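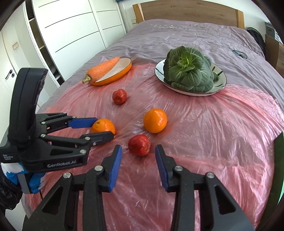
Transtead Language Teachers: spring thread

April 23, 2023
Posted by Transtead Language Teachers

1/ Results of the student poetry recital are up. We had 122 entries this year from 13 schools, in French, German and Japanese.

2/ The junior prize goes to Zevulstead Middle School for a group reading in German. The senior prize is shared between two students at Hegarty High.

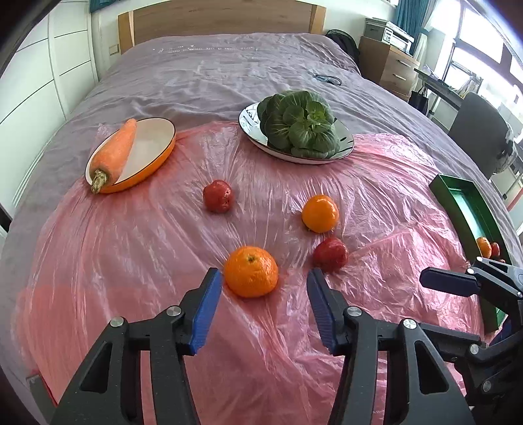 3/ Judges asked us to pass on one note. Several recordings ran past the time limit — please check the length before you upload next year.

4/ Certificates go out by mail to the school office, so tell your front desk to expect them. Finalists get one too.

5/ The Drander travel grant for teachers is still open. It covers a short summer course abroad. You need 2 references and a letter from your principal.

6/ The fall workshop moves to November. We have room for 10 more presenters. Reply here or write to the office if you want a slot.

We use cookies to improve your experience. Accept | Manage settings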